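Bat box check, Dunmore Wood, December

My yearly round of the boxes between the Prorkden gate and the Tutden footpath. Winter is the time for the outside-only look, so no lids lifted and no torches up the slots, please! If you think bats are in, step back and leave it to a licence holder.

1. Ladder and footing: OK. Feet firm, ground soft by the stream, so I used the boards.

2. Fixings: two boxes need work. The straps on the oak by the gate have gone tight as the tree's filled out (it's had a good year, bless it). Let them out a notch before spring.

3. Box condition: mostly good. One Hellex box has a split down the side, wide enough to let a draught in. Replace, don't patch. 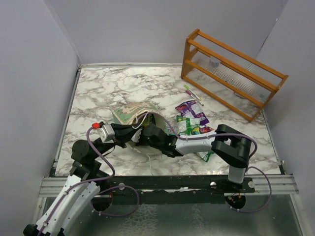 4. Entrance clear: one fail. Ivy right across the slot on the beech, and I've cut back 15 cm all round. I left the rest of the ivy alone as the wrens love it.

5. Droppings below: yes, under almost 10 boxes, which cheered me up no end. Crumbly and dark, so bats and not mice.

6. Lighting: comment needed. The new lamp on the Tutden side shines straight along the flight line. I've written to ask if it can be dimmed after dusk.

7. Path and signs: OK, though the 500 m marker is leaning again.

Next look: same route, once the straps are done. Bring spare screws, I ran out.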